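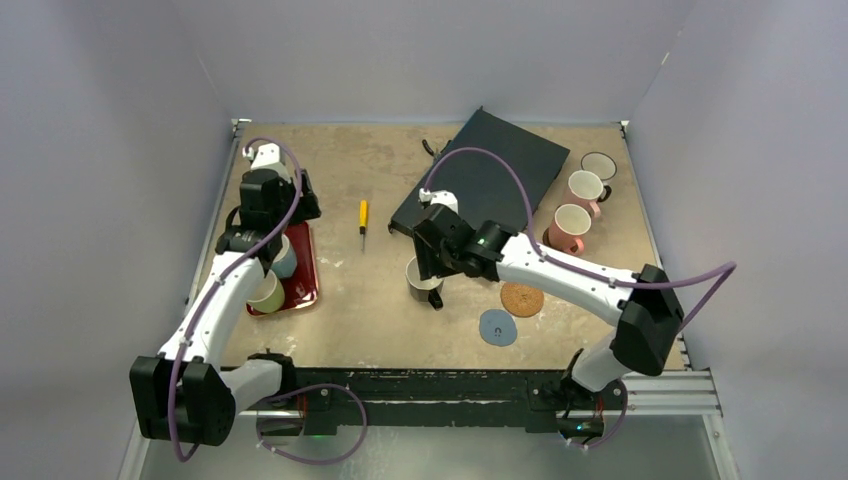 How long should a robot demonstration run at an open day?
Plan on ten minutes of robot time and another ten for questions. Anything longer and the people at the back drift off to the next room.

Home | Guides | Open days | Workshop notes | Contact

Running a two-arm table demo for visitors

These notes cover the cup-sorting demo we run at the Kudholm open day. They assume you already know how to start the arms and clear a fault. If you don't, do the Prillau course first and come back.

What the demo does

Cups start out on the table. The arms pick them up and put them on the red tray at the left. The far left corner is easy for the left arm and a stretch for the right one, so expect slower moves when the right arm carries a cup across. Visitors like the slow moves, so leave the speed alone.

Before the doors open

1. Power up both arms and let them sit at home position for five minutes.
2. Check the purple cables by hand. Each one needs enough slack to follow its arm through a full reach. Move the arm out by hand and watch the loop near the wrist.
3. Set the tray flat on the table. A tray that rocks will tip a cup every time.
4. Put the mugs along the right side with their handles to the right. Leave a hand's width between them.
5. Lay the coasters in front of the nearest mug. They are for the second half of the demo.
6. Run the whole thing once with no audience.

Use cups in different colors. It is much easier to say "watch the green one" than to point at something behind a wrist. Gray is the hardest to follow from the back row, so announce it before the arm moves.

The slanted board stays at the back during the cup task. Groups sometimes ask for it to be taken out. Leave it in – the saved positions were taught with it there, and moving it means teaching them again. That took Xinyi Ren most of an afternoon in December.

During the demo

Stand to one side, with the stop button in reach. Tell people what is going to happen, start the run, and then stop talking until the first cup is down. If you talk through the first pick they look at you.

If a cup falls, press pause, say so, and put it back at its start mark. Resume from step 1 of the program and not from the middle. A restart costs 202 seconds. Use the time for questions.

If a gripper closes on nothing, let it finish the move. It will go through the motions of placing a cup, which usually gets a laugh, and the next pick will be fine.

Questions you will get

"How heavy a cup can it lift?" Our limit for visitor days is 300 grams. The arms can do more, but we don't try it with people in the room.

"Is someone steering it?" Not in this demo. The Ding session in the afternoon has a person at the controls, and you can send people there.

"What did it cost?" Refer them to the Skaden desk.

Group size

We had 127 visitors at the last open day and ran the demo for groups of twelve. Fifteen is too many, and the ones on the left end up seeing mostly the back of an arm.

Packing up

Send both arms home, open the grippers, then power down. Cups and mugs go in the gray crate, coasters on top. Wipe the table with a dry cloth only – the scuffs don't come out and water gets into the front rail. Small tools go back in the drawer under bench 920.

Last updated 19/07/2025

Kudholm Workshop | Contact the demo desk | Copyright Kudholm | Back to top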